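Unit 2 handout: Folding Outerwear (the jacket part)

Okay, picking up where we left off with the sweaters. I know some of you were itching to get to jackets, and I promised we would, so grab your notes from last time and keep page 21 of the Grollberg workbook open. We'll need the sleeve diagram.

Jackets scare people and they really shouldn't! A jacket is a big shirt with more stuff sewn on it. The stuff is what gets you: zippers, snaps, pocket flaps, a collar that wants to stand up. So before any folding happens, lay the thing out flat, front side up, collar toward the head of the bed (or the far side of the table, if you have a table that big, which I don't). Get the sleeves out away from the body. Pull at the cuffs, never at the shoulder seam. 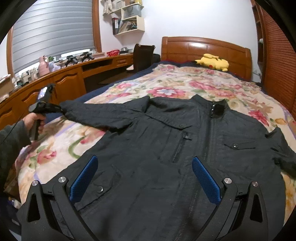
Then go over it with your eyes from the collar down. Everaldo Meireles, who taught me most of this back when I was folding for the Dumitrescu shop, made us say every closure out loud. I hated it for a week and I still do it. Collar, front zipper, chest pockets, hip pockets, snaps. Anything hard is a place where the fold will fight you, so you want to know where it is before you pick your lines. Empty the pockets too, please. I once folded a very nice parka around a set of keys and it looked like it had swallowed a sandwich.

Next, smooth it. Flat hands, from the middle out toward the sides, then down to the hem. You won't get every wrinkle out and I don't want you to try (save that for the iron). What you're after is the big creases across the body, the ones that will turn into lumps once there are four layers on top of each other. 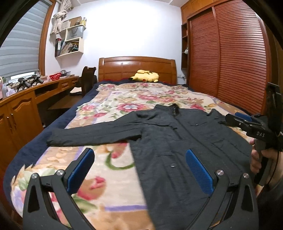
Fig. 2. Jacket laid out front side up, collar toward the head of the bed.

Now the fold itself. Bring one side in toward the middle, sleeve and all, and lay the sleeve straight down along the body. Do the other side the same way. If the sleeve is longer than the body, double the cuff back up. Then hem to chest, and chest to collar. On a stiff jacket I stop after the first one and leave it in half, since a second fold just springs open on the shelf.

Leave the collar standing until the very end, then press it down with your palm.

For next time: fold one jacket of your own, unfold it, and fold it again with different lines. Write down which one stacked better. The Arkar reading is optional but it's short, and the bit on snaps is good.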